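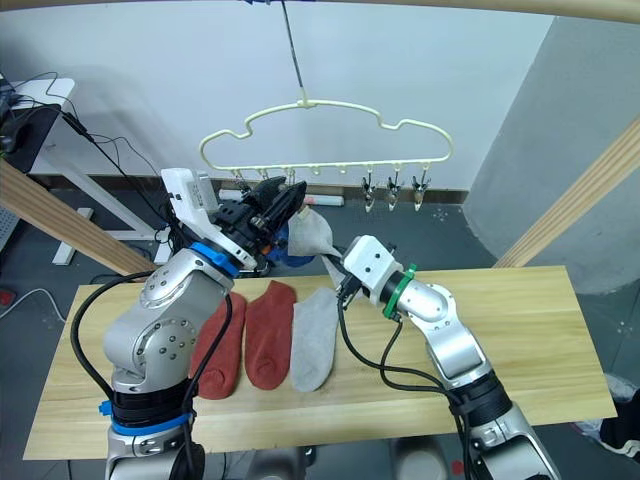

この記事は3,000字です

ウールの靴下、家で洗ってますか？　わたしは長いこと「なんか怖いから」という理由で、いちばん好きな靴下ほど洗濯カゴの底に寝かせておくという、わけのわからないことをしてました。で、6月になってしまいにする前にまとめて洗おうとして、Floststeadの厚手のやつを一足、見事に子どもサイズにしたんです。つま先からかかとまで、きゅっと。あのときの気持ちはいまだに忘れられません……。

それから何年か洗い続けて、だいぶ落ち着いてきたので、うちのやり方をまとめておきます。プロのやり方じゃないですよ。狭い洗面所とベランダなしの部屋でやってる人のやり方です。

■まずタグを見る

はい、知ってます、みんな見ないですよね。わたしも見ませんでした。桶に手のマークがあれば手洗いOK、桶にバツなら家では洗わない。桶に数字だけなら洗濯機もいけます。数字はお湯の上限の温度です。

タグがもうないとか、最初の帯にしか書いてなかったという場合（靴下はこれが多い！）は、手洗いできるものとして水で洗ってます。それで困ったことは今のところないです。ただ、カシミヤが入ってそうなふわふわのやつは別で、あれはお店に聞いたほうがいいです。

■用意するもの

洗面器、中性洗剤、バスタオル、ハンガーか平干しネット。これだけ。

洗剤はClultdaleのおしゃれ着用を使ってます。香りがほとんど残らないのが好きで、もう何本目かな。べつにこれじゃなくても、「中性」「毛・絹に使える」と書いてあれば大丈夫です。ふつうの粉の洗剤は弱アルカリ性のものが多くて、ウールがごわごわになります。一回やりました。履くと首がかゆくなるんじゃないかというくらいの肌ざわりでした（足なのに）。

平干しネットはHuttunenで1,000円でした。二段のやつもあったけど、うちの突っ張り棒には重そうだったので一段のほう。あれば便利、なくてもなんとかなります。

■洗う

1. 裏返す
汗も皮脂も内側なので、裏返してから入れます。毛玉も表に出にくくなる気がします。このとき中の糸くずとか、どこから来たのか謎の小さい砂利とかを払っておくと、あとで水がきれいです。

2. 水に洗剤を溶かす
先に洗剤、あとから靴下です。順番を逆にすると洗剤が一か所につきます。水は、手を入れて「冷たくも温かくもないな」くらい。冬は水道水そのままだと手がつらいので、少しだけお湯を足します。ここで欲張ってお湯にしないこと！　わたしの子どもサイズ事件の犯人はたぶんこれです。あと、洗うときとすすぐときの温度を大きく変えないほうがいいです。

3. 押す、放す
手のひらで沈めて、力を抜いて浮かせる。それをくり返すだけです。もまない、こすらない、ねじらない。つい足の裏の黒いところをゴシゴシしたくなるんですけど、がまんして、そこだけ洗剤をちょんとつけて指の腹で軽くたたきます。落ちきらなくても、まあ足の裏だし、と思うことにしてます。

4. すすぐ
水を替えて、また押す、放す。泡が気にならなくなるまで。蛇口の水を直接当てると生地がのびるので、靴下をいったんどけてから水をためます。濃い色は色が出ることがあるので、白っぽいのとは別の水で。紺と生成りを一緒にやって、生成りがうっすら曇り空みたいな色になったことがあります。あれはあれで今も履いてますが。

■水を切る

しぼりたいですよね。わかります。でもここでねじると全部台なしです。

バスタオルを広げて、靴下を並べて、端からくるくる巻きます。のり巻きの要領です。巻けたら上から体重をかけて、ぎゅーっと押す。床でやるなら膝でのってもいいです。厚手のものはタオルを替えてもう一回。これをやるかやらないかで、乾く時間がほんとうに違います。

洗濯機の脱水を使うなら、ネットに入れて、いちばん短い時間で。うちのは古くて脱水に入ると隣の部屋まで聞こえる音がするので、夜の9時を過ぎたらタオル派になります。

■形を整える

干す前に、かかととつま先の位置を合わせて、手で軽くはさんでパンパンと整えます。編み目が斜めにねじれてたら、ここで直しておくこと。乾いてからだと言うことを聞きません。

縮んだかな？と思ったら、濡れているうちに縦と横にそーっとのばします。もとの大きさに戻るわけじゃないけど、ちょっとは助かります。Floststeadのあの一足はちょっとどころじゃなかったので無理でした。

■干す

厚手で水を含むと重いものは、平干しネットへ。薄手や短いものは、わたしはハンガーにかけちゃいます。下の棒のところに真ん中で二つ折りにしてかける感じです。履き口をピンチで留めて逆さにつるすより、のびにくいし、跡もつきません。ピンチを使いたいときはつま先側を留めるといいです。ゴムの部分に水がたまらないので。

ハンガーはクリーニング屋さんでもらう細い針金のより、少し太さのあるプラスチックのほうが折り目がつきにくいです。折り目がついても履けば消えますけどね。灰色とか淡い色の靴下は、さびが怖いのでうちでは針金は使いません。

場所は日陰で、風が通るところ。直射日光だと色があせるし、手ざわりもカサッとします。うちは外に干せないので、廊下の突っ張り棒にかけて、PireckのサーキュレーターをななめHからではなく、真下から上に向けて当ててます。首をふらせておくとまんべんなく乾きます。

湿度計があるなら見てください。60％を超えていたら除湿機かエアコンのドライをつけたほうがいいです。生乾きのにおいって、一度つくとしつこいんですよ……。ウールはにおいにくいとはいえ、油断するとちゃんとにおいます。ストーブの前に置くのはだめです。乾燥機も、タグに大丈夫と書いていなければやめておきましょう。

■しまう

さわって「乾いた」と思っても、つま先とかかとは二重になっていることがあるので、そこを指でつまんで確かめてください。ひんやりしたらもう少し。

完全に乾いたら表に返して、重ねて、ふんわり二つ折り。履き口をくるっとひっくり返して丸めるやり方、かわいいし迷子にならないんですけど、片方だけゴムがのびるのでやめました。夏のあいだしまっておくなら防虫剤も一緒に。毛玉はこのタイミングで、はさみで一個ずつ切ります。引っぱると周りの毛まで出てきてまた毛玉になります。テレビを見ながらやるとけっこう楽しいです、これ。

■どのくらいの頻度で洗う？

よく聞かれるんですが、ウールは毎回じゃなくてもいいと思ってます。一日履いたら風の通るところで休ませて、次の日は別のを履く。汗をかいた日や雨で濡れた日はその日のうちに洗う。うちはそんな感じで、三足をぐるぐる回してます。

かかとが薄くなってきたときの直し方は、また別の記事に書きますね。今ちょうど一足、向こう側が透けて見えるのがあるので、糸の色を選んでいるところです。

シェア 43
最終更新：6月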